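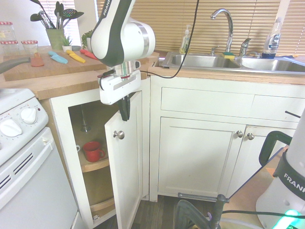

Olier encoder board: second progress report to the Mesau fund

Projects > Small drives > Olier > Reports

14/11/2025 | By the Gravdale project office

Print this page | Send by e-mail

This report covers the work on the Olier board after the first payment of the grant. The board is a small magnetic encoder which is soldered to the back of a brushed motor with an extended shaft. It gives two square signals, so that a controller can read the speed and the direction.

Work done in the period

The second version of the circuit is finished. We moved the two Hall sensors closer to the shaft and changed the connector to a side-entry type, as your technical reader asked in the reply to our first report. The board is now a little wider than the motor on one side. We tried to avoid this, but the connector needs the space.

We ordered 420 boards from Troncoso. They arrived in September, one week after the agreed date. All of them were tested on the bench at 3.3 V and at 5 V, and 57 did not pass. In most of the failed boards one sensor was placed with a small rotation, and the phase between the two signals was outside our limit. Troncoso has accepted the fault and will replace these boards without cost to the project.

Endurance test

One group of motors has now run for 948 hours with the board mounted. The direction is reversed every minute. No board in this group has lost counts. On one motor the magnet disc moved along the shaft, and we stopped that unit and glued the disc again. Its hours after the repair are recorded separately and they are not included in the number above.

We do not yet have results at high temperature. The chamber at Gravdale was under repair for a large part of the period, and we have a new booking for it.

Budget

Spending is inside the plan. The cost of the magnets was higher than we wrote in the application, and the cost of the printed circuits was lower. We do not ask for any transfer between the budget lines.

Next steps

- Receive and test the replacement boards.
- Make the temperature test, first without load and then with load.
- Choose a better glue for the magnet disc, and write the mounting instructions again with the correct gap.
- Send the drawings and the data sheet to Mesau for comments.

We would like to have your opinion on one point before we print the data sheet. The present draft gives the counts per turn of the motor shaft only. Users of a gearmotor often want the counts at the output shaft, and we can add a table for the common gear ratios if the fund agrees to the additional pages.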